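Workshop > Tips > Robot arms at home

Setting up an arm at the worktop: tips from a home build

Try the whole job in simulation before you bolt anything down. We drew up the room, the worktop and the pedestal over a wet week in April, and it saved us from drilling in the wrong place twice.

Put the base where the arm can reach the far edge of the worktop without going fully straight. An arm at full stretch has few ways left to turn its wrist, and it will stop on a joint limit just as the fingers get to the thing you want. Ours went back 8 cm after the first tests.

Model the doors as well. A door that swings into the elbow is easy to miss on paper – draw it open and shut, and check both.
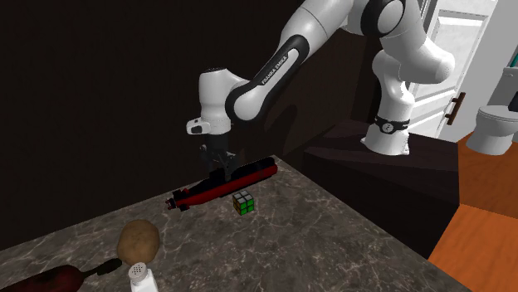 Pick test objects of different shapes. Something long and rounded shows up a poor grip angle very quickly. A small cube tells you if the fingers close square. A potato is good for finding out how the gripper copes with a lump that has no flat sides.

For long objects, turn the wrist so the fingers close across the narrow way, and aim near the middle. Go down slowly over the last 50 mm. Lift 2 cm, stop, then lift the rest.

Leave some clear worktop for putting things down. Fifteen trials in a row is a fair test of one grip. Change one setting at a time and write it on the sheet, or you will be guessing by Monday.

When you move to the real arm, run everything at 15 per cent speed and keep the stop button in your hand.

Comments (3)

Renata Walczak: What friction did you use for the finger pads? Mine drop everything round.

Sylvain Leblanc: Check the object's weight first, Renata. I had mine at ten times what it should be and blamed the pads for days.

jesta_8: Agree about the doors. Ours opens outwards now.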